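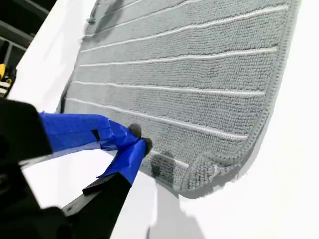

What is in the Zondcombe Suppers data?

It's a set of menus, recipes and feedback notes from the free plant-based suppers served at Zondcombe Football Club's ground, written down meal by meal by the people who cooked them. You get what was on the table, what went into it, what it cost per portion, how much was left over and what guests said about it afterwards.

Zondcombe Suppers, version 3
Last updated: 2025-06-18
Maintained by Babita Tyagi and Godfrey Odera

Why we made it

We started keeping notes so that we wouldn't cook the same lentil pie every time (it's a very good lentil pie, to be fair). Then kitchens in Plilden and Grekine asked if they could borrow the notes, and we realised there was a lot in there that other people could use! Big-batch vegan cooking is a different job from cooking for a family, and most recipes on the web fall apart when you scale them up. The salt goes wrong, the oven times go wrong, and the onions take for ever. Ours have been cooked for a full clubhouse, and the notes tell you where they wobbled.

What's in the folder

meals.csv has one row for each supper, with the season, the weather, whether there was a home match and which dishes were served.
dishes.csv has one row for each dish, with a name, a course, the allergens and a link to the recipe.
ingredients.csv lists every ingredient by weight, after peeling.
leftovers.csv gives the weight of food left in the serving trays, by dish.
comments.csv holds the guests' remarks, typed up from slips of paper.
recipes is a folder of plain text files, one per dish, with the cook's own notes kept in.

Columns that need explaining

portion_cost is in pence and covers ingredients only. Gas, hall hire and washing-up liquid are left out. Where something was donated, we used the shelf price at the nearest shop that week and put a "d" in the source column.

liked runs from 1 to 7, where 7 means "please make this again". Guests circle a number on the slip. A blank means the slip came back with no number on it, so please don't treat it as a zero.

match_day is yes, no or late. "Late" means kick-off was moved and people ate in two sittings, which plays havoc with the leftovers figures. I'd drop those rows if you are looking at waste.

roast_base appears only for the November suppers, when we do a big stuffed roast. It records what the roast was made from: chestnut, squash, seitan or the mushroom and barley one that Godfrey has been improving for 4 years and which is now, I promise, the best thing we make.

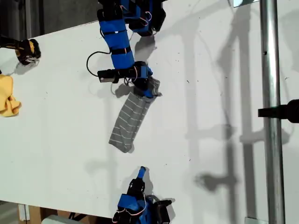

The roast rows are also the most detailed in the whole set, so if you only want to look at one corner of the data, start there. Each one has the filling, the resting time, the slicing thickness and a note on whether the gravy ran out. Slicing matters more than we expected. Cut a chestnut roast too thin and it crumbles on the way to the plate, and the comments that week will tell you all about it.

How it was collected

Cooks weigh ingredients as they prep and fill in a sheet by the hob. After service, somebody weighs the trays and takes off the weight of the tin. Babita types everything up and checks anything odd with whoever was cooking. Goel, the little stock program we use for the store cupboard, gives us the donated items as a separate list, and we match those by hand.

What we changed

Guests' names and table numbers have been taken out, along with any comment that mentioned somebody's health. Spelling in the comments is as written. Dish names have been tidied so that "shep pie", "shepherdless" and "the pie" all come under one heading. The old names are still there in the also_called column, and they make lovely reading.

Known problems

The scales were replaced part way through. Weights before the change are rounded to the nearest 6 grams, so small amounts such as spices look a bit lumpy.

Soup leftovers are too low, as people take soup home in jars and we've never found a good way to record that.

Children's slips and adults' slips are mixed together. If a dish has a lot of 7s and the comment is "CUSTARD", draw your own conclusions.

Allergens were noted for our own kitchen and our own suppliers. Please check your packets again before you serve anything.

Using it

Cook from it, chart it, teach with it, print the recipes and pin them up by your own hob. We only ask that you mention Zondcombe Suppers and keep the cooks' notes with the recipes. If you scale a dish up or down and it works, send us your weights and we'll add them to the next version. Corrections are very welcome too, especially from anyone who can sort out the timings for the squash roast in a fan oven.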